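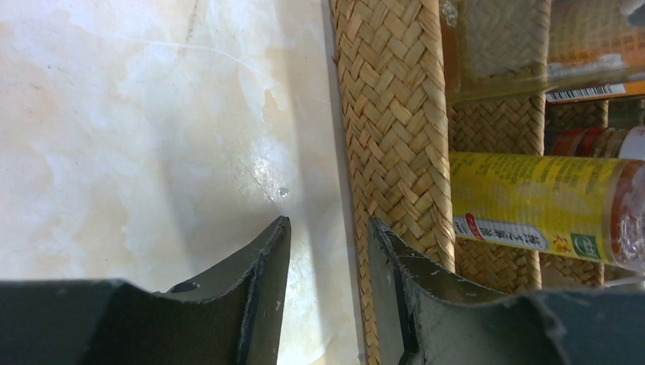
The Long Second Life of a Dish Towel

Areeba Tanoli owns 34 dish towels and can tell you where every one of them came from. The striped ones were her grandmother's. The thin blue one with the burned corner came with her first apartment, left behind in a drawer. And the one she reaches for first, every single morning, is a flour-sack square so worn that you can read a newspaper headline through it.

"It dries a glass in two passes," she told me, holding it up to her kitchen window. "The new ones just push the water around. They need years before they're any good."

I had come to talk to Tanoli about mending, and we did get to that, but first we spent most of an hour on absorbency. I loved every minute of it. I went home and looked at my own towel drawer with something close to shame.

Household cloth is having a moment, and I don't mean the matching sets in shop windows. I mean the plain stuff: rags, dusters, tea towels, napkins, the old pillowcase that now lives under the sink. People are swapping it, patching it, dyeing it and writing each other long letters about it. Tanoli started a mending circle in the back of a hardware store in Lorau with two friends and a borrowed lamp. By March the circle had a mailing list of 293 people, and the store had moved its paint shelves to fit more chairs.

Why cloth, and why now? I asked everybody I met and got a different answer each time. One man had simply gotten tired of buying paper towels. A young nurse liked having something to do with her hands that had no screen attached. A retired bus driver said he'd come in to buy hinges and somebody handed him a needle, and he has been coming back ever since.

For Tanoli it started with a hole. She had put her thumb through a favorite towel while drying a pan, and she was halfway to the trash can before she stopped. She knew how to darn a sock. How different could it be?

Very different, as she soon found. A sock is knitted and stretches, so a darn has to give a little with it. A dish towel is woven, and it gets boiled, wrung out, snapped in the air and hung from one corner. Her first patch puckered into a hard little knot after one wash. Her fourth lay flat. She has kept both, pinned side by side on a corkboard, and she shows them to every beginner.

Her method now is slow and very satisfying to watch. She picks a patch that is as old as the towel, cut from something that has already done all its shrinking. She bastes it to the back with big loose stitches, then works rows of small running stitches right across the weak area and well out into the sound cloth on every side – farther than you'd think, nearly a thumb's length. The thread is plain cotton. She leaves a tiny loop at the end of every row so the work can shrink a bit without pulling. Then she washes it hot and has a look.

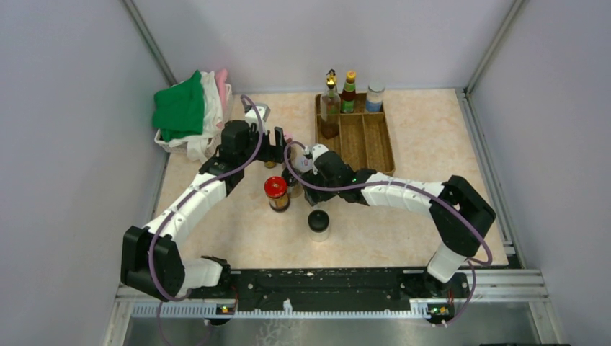 Green, white and pink: cloths piled in a perforated plastic basket.

If Tanoli is the heart of this story, Birgit Sperling is its laboratory. Sperling spent her working life testing yarn for a mill, and she now fills her spare bedroom with cloth and notebooks. She has washed the same batch of cotton squares 122 times and written a few lines after every wash. I have read a good chunk of those notebooks. They're wonderful. Wash nine: "Still stubborn." Wash 41: "Now we are getting somewhere!"

Her findings are cheerful and practical. Skip fabric softener on anything meant to dry a dish, because it coats the fibers and the water rolls right off. Wash new towels a few times on their own before you judge them. Linen starts out stiff as a board and keeps improving for longer than cotton does, so be patient with it. Sort by job as well as by color, and don't let the floor rags travel with the napkins. And if you possibly can, dry things outdoors. Sperling grants that line-dried cotton comes in a little crunchy, but she shakes each piece hard before folding and says the crunch is gone by the second fold.

She is firm about storage, too. Folded cloth should have air around it. She's no fan of the deep drawer, where the same top three towels do all the work and the ones at the bottom turn yellow along the creases. Clean towels in her house go to the bottom of the stack and the next one comes off the top, like plates in a cafeteria.

The two women met through a letter. Tanoli had written up her patching method for the circle's newsletter, and Sperling wrote back with four pages of notes on thread shrinkage. They've been in touch almost every week since. Last winter they ran a test together, with Tanoli sewing the patches and Sperling putting them through the machine, and the plain cotton thread beat the fancy stuff easily.

I tried it myself, of course. My towel was a checked one with a tear near the hem, my stitches wandered, and I forgot the little loops completely on the first side. It took me an entire evening and two pots of tea. I have never been so pleased with a piece of laundry in my life. It's hanging on the oven door right now, slightly crooked, and I keep finding things to dry with it.

The Lorau circle's next open evening is on 21st October. Bring one towel with a hole in it and one you're ready to cut up for patches. Needles, thread and tea are there already, and there's a table set aside for first-timers. Sperling will be coming with her notebooks, and she says she's happy to be asked about linen.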